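Theatre Nurse Team Leader, Day Surgery Unit – Wistenthorpe

Lellero Clinic, Wistenthorpe
Reference: 1219
Permanent post, 30 hours per week
Closing date for applications: 9/20/21

We are looking for an experienced theatre nurse who would like to lead the nursing team of our day surgery unit in Wistenthorpe. The post is new. Until now the team was led by Aba Yakubu together with her work in the pre-assessment office, but both departments have grown and she will stay with pre-assessment only.

About the unit

The unit has 2 operating theatres and a recovery ward on the same floor. We do mostly hand surgery, hernia repair, removal of skin lesions and small orthopaedic procedures. All patients go home on the same day. If somebody is not well enough to go home, he or she is transferred to the hospital at Zirkgate, with which we have a written agreement for this purpose.

The lead surgeon is Mohammed-Awal Quansah and the lead anaesthetist is Delali Quaye. Both have been with the clinic since the day surgery unit opened, and they like to discuss the list with the nurses in the morning before the first patient comes in. You would be expected to take part in this meeting and to speak openly in it. If you think that the order of the list should be changed, or that an instrument set is not complete, we want to hear it then and not at the table.

What you will do

You will plan the staffing of both theatres and of the recovery ward, and you will scrub or circulate yourself on most of your working days. We would say that two thirds of the job is clinical work and the rest is planning, teaching and paperwork.

You will be responsible for the safety checklist, the instrument counts and the ordering of consumables. The sterile supply is done by an outside company, Gyamfi, who collect in the evening and deliver before the theatres open. Somebody has to check what they bring against the list of the day, and this will be your duty or the duty of a colleague you name.

You will also introduce new nurses to the unit. At present two of our nurses are in their first year in theatre, and they need a person who has patience to explain a thing more than once.

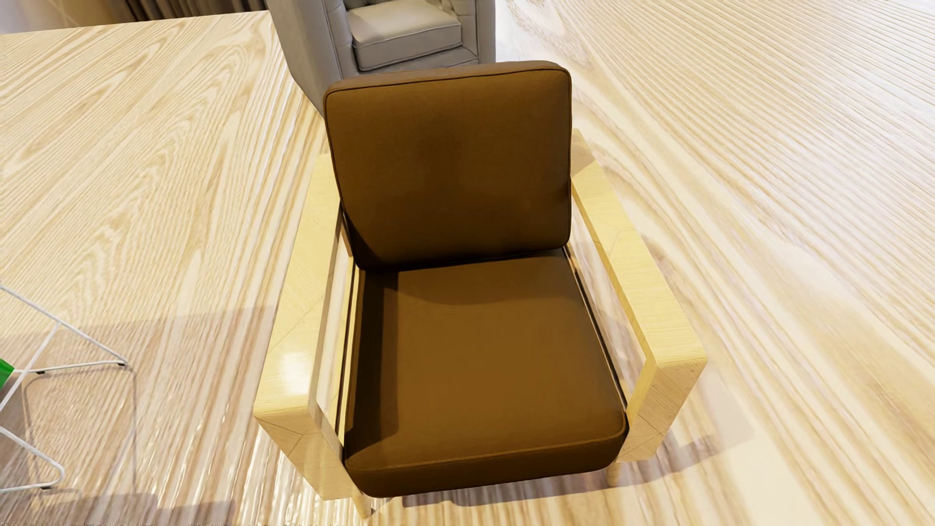
The working hours are between 7 in the morning and 6 in the evening. There are no nights and no weekends. The rota is written four weeks ahead, and we try to respect wishes, although in the school holidays it is not always possible to give everybody what they asked for. Once in a while a list runs late, and the extra time is either paid or given back, as you prefer.

What we ask from you

– Registration as a nurse, without restrictions
– At least three years of work in an operating theatre, as scrub nurse or in anaesthetics
– Some experience of leading a shift or a small team
– Good spoken and written English (several of us have learned it as a second language, so an accent is no problem here)
– A current life support certificate, or willingness to renew it before you start

Experience in hand surgery is welcome but we do not ask for it. A management course is also not necessary. If you would like to do one, we can pay the fee after your trial period.

What we offer

The salary depends on your years of experience and will be told to you before the interview, so that you can decide if you want to come. You will have paid annual leave, a pension scheme, and paid study days which you may choose yourself. Uniforms are washed by the clinic. Parking for staff is free but limited, and the bus from Zirkgate stops across the road.

How to apply

Please send your CV and a letter of no more than one page to Esi Amoah in the staff office, and write the reference number on both. In the letter, please tell us about a day in theatre when something did not go as planned and what you did. Kindly leave out any details by which a patient could be recognised.

If you would like to see the unit before applying, Mackenzie Thibodeau can arrange a visit in the late afternoon, when the lists are finished. Questions about the clinical side of the post can be put to Aba Yakubu.

The interview takes one hour and is held at the clinic with Aba Yakubu and one of the doctors. We answer every application, also when the answer is no. Two references will be asked for, but only after we have made an offer and you have agreed to it.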